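Jornura wristband project: progress report to the Prusside Fund
2021-02-20
Prepared by Maite Requena, project lead, Wurness

Period covered

This report covers the second half of the first year of funding. It follows the interim note we sent in July and uses the same headings, apart from the section on recruitment, which has been folded into the trial section because the two overlapped so much.

Where the project stands

Jornura is a low-cost wristband for people over 65 who live alone. It records movement, skin temperature and pulse, and passes a daily summary to a family member or a home support worker. It has no screen. The wearer doesn't need a phone, and the base station plugs into an ordinary power point and uses its own SIM card.

At the time of the interim note we had a working band on the bench and a strap that irritated people's skin. We now have a third revision of the hardware, a new strap and a trial under way in people's homes. The companion app is behind schedule. The budget is close to plan, with one overspend explained below.

Hardware

The third revision was assembled by Peñalver, who also made the earlier boards. The main changes are a smaller battery, a repositioned pulse sensor and a charging cradle that uses magnets to line the band up. The cradle came out of the early home visits, where wearers with arthritis told us they couldn't line up the pins on the old one. Two had given up and were leaving the band in a drawer.

The smaller battery was a trade-off. The second revision ran for six days between charges and the third runs for 4. We had expected five. The difference comes down to the pulse sensor, which draws more current in its new position because it has to drive its light harder through the side of the wrist. We have cut overnight sampling to one reading every ten minutes and will report on the effect next time. If it doesn't bring us back to five days we'll need to decide whether to go back to the larger battery and accept a thicker case.

Sealing was also revised. The first batch of cases let moisture in at the seam when left in a basin overnight. Peñalver changed the gasket and retooled the lower half of the case, and the replacement batch passed the same test. We are telling trial participants they can shower and wash up with the band on, but not swim.

The strap is now a woven one with a hook-and-loop fastening. Skin complaints have dropped to a level we are comfortable with. It does get grubby, and several participants have asked for a second strap so that one can be washed. We have ordered spares in grey and navy.

Home trial

We had planned to start the trial earlier. Restrictions on home visits pushed the start back, and when we did begin, the first bands went out by courier with a printed guide and a phone call in place of a visit. This worked better than we thought it would for most people and badly for a few. The main trouble was the base station. Where the signal was weak it needed to sit near a window, and it was hard to work out over the phone where the best spot might be. We have since added a row of three lights to the front of the unit so that a person can carry it around the house and see where it picks up.

We have 234 people enrolled, against a first-year target of 200. Of the people who were approached through home support agencies and declined, most said they already had a pendant alarm and didn't want a second device. That is a fair objection. The band isn't an alarm and we have been careful not to sell it as one, but it does raise the question of whether it should become one, and I would like to discuss that at the next meeting with the Fund.

Wear time is the figure we watch most closely. Participants who charge the band at a set time, usually while having breakfast or watching the evening news, wear it on nearly every day of the week. Those without a set time drift. The printed guide now suggests picking a time and putting the cradle where they'll be sitting.
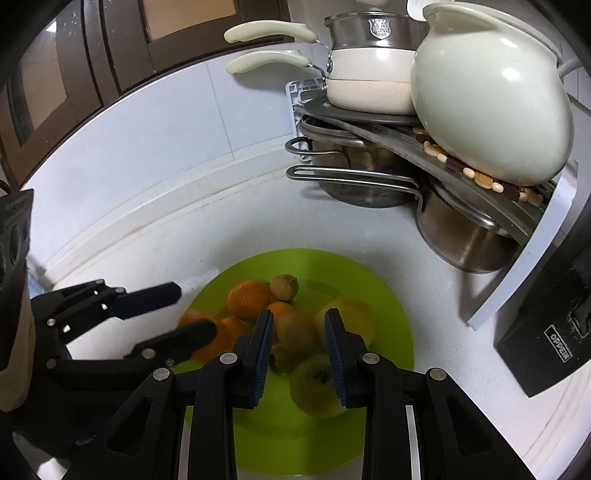 We logged 561 support calls over the period. A large share came in the first fortnight after a band arrived and concerned pairing, which has since been removed as a step: bands are now paired to their base station before they leave our office. The remaining calls were mostly about the daily summary, and came from family members more often than from wearers. They wanted to know what a "quiet day" meant and whether they should worry about it. We have rewritten the wording of the summary twice and I'm still not satisfied with it.

Software

The app for family members was due at the end of the period and isn't finished. Summaries are going out by text message and email for now. The delay has two causes. Our developer was on leave for seven weeks, and the permissions screen had to be redesigned after wearers told us they wanted to choose what each relative could see. One participant was happy for her daughter to see everything and her son to see only that the band was on. The new design allows for that. It is built and is being tested by staff.

Step counting has been improved for people who use a walking frame. The earlier version missed most of their steps because the arm hardly swings. It still under-counts on carpet.

Budget

Spending is in line with the approved plan except for couriers and return postage, which went over by roughly $2,000. This was offset by travel we didn't use. I ask that the Fund approve moving the remaining travel money to the support line, where a second part-time person is needed.

Retooling the case was met from contingency. No further call on contingency is expected this year.

Next period

We will finish staff testing of the app and release it to a first group of families. We'll also report on battery life under the new sampling rate, send out the spare straps, and hold a round of follow-up interviews with people who have stopped wearing the band. Peñalver has asked for a decision on the case thickness before the next order is placed, so the battery question has to be settled first.

A full table of expenditure and the wear-time data by month have been sent separately.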